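Clusa 600 Outdoor Movie Projector

Equipment > Projection > Portable

Item status: available to book
Comes with: power cord, long HDMI cable, remote, padded shoulder bag, lens cap on a string

We have wanted a Clusa for ages, and now we have one! If you've been to one of our backyard nights you'll know how much we got out of the old machine, but the picture went muddy in any scene set after dark, and that rules out a lot of good movies. The 600 handles shadows beautifully. We ran a black-and-white mystery on it the first night and could make out the wallpaper behind the detective (I have seen that movie many times and never knew there was wallpaper).

Made by Provix, who also make the folding screen we lend out, so the two line up without any fuss over picture shape.

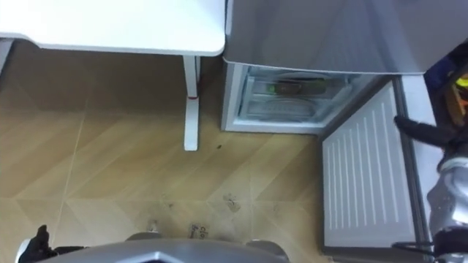

Brightness is 1000 lumens, enough for a garage, a classroom with the blinds down, or a yard once the sun is properly gone. Don't start before dusk. You will only be squinting at the opening credits and somebody will have to explain the plot to the back row.

Setup is lovely and simple. Put it on something steady, point it at the screen, turn the focus ring until the subtitles look crisp, and you're off. Keystone correction is automatic, but you can switch it off in the Picture menu, and for older movies with lots of straight lines I think it looks better off.

Specs

Brightness: 1000 lumens
Best screen width: 9 feet
Inputs: 3 (two HDMI, one USB)
Speaker: built in, mono
Headphone jack: yes, on the left side
Battery: no, needs an outlet

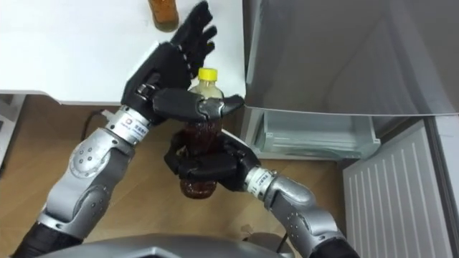 Plastic bottle with brown liquid, just above the floor

About the sound

The built-in speaker is fine for a living room and surprisingly warm with dialogue. For musicals, or anything with a big score, please borrow the Undeto speaker pair as well! They plug straight into the headphone jack, and the difference is huge. Giuliana Tello took the whole kit to her cousin's place in March for a double bill of dance movies and the neighbors came over to listen.

Subtitles

USB playback reads subtitle files as long as the file has the same name as the movie. Size and color are under Text. Yellow on medium is great outdoors. If the words drift out of step with the actors, hold the right arrow on the remote and they shift a little at a time.

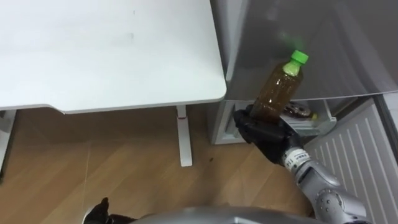 YUPANQUI MOVIE CLUB | Equipment Lending

Booking and pickup

Members can borrow the Clusa for 3 nights at a stretch. Email Elvira Mamani with your dates and whether you want the screen, the speakers or both. Weekends go fast in warm weather, so have a second choice ready. The first open pickup is Tue 22 September.

Let the fan stop before you unplug it, and leave the bag unzipped until the case has cooled down. Wipe the lens only with the gray cloth in the side pocket.

Goes well with: Provix folding screen, Undeto speaker pair, extension cord (outdoor, orange)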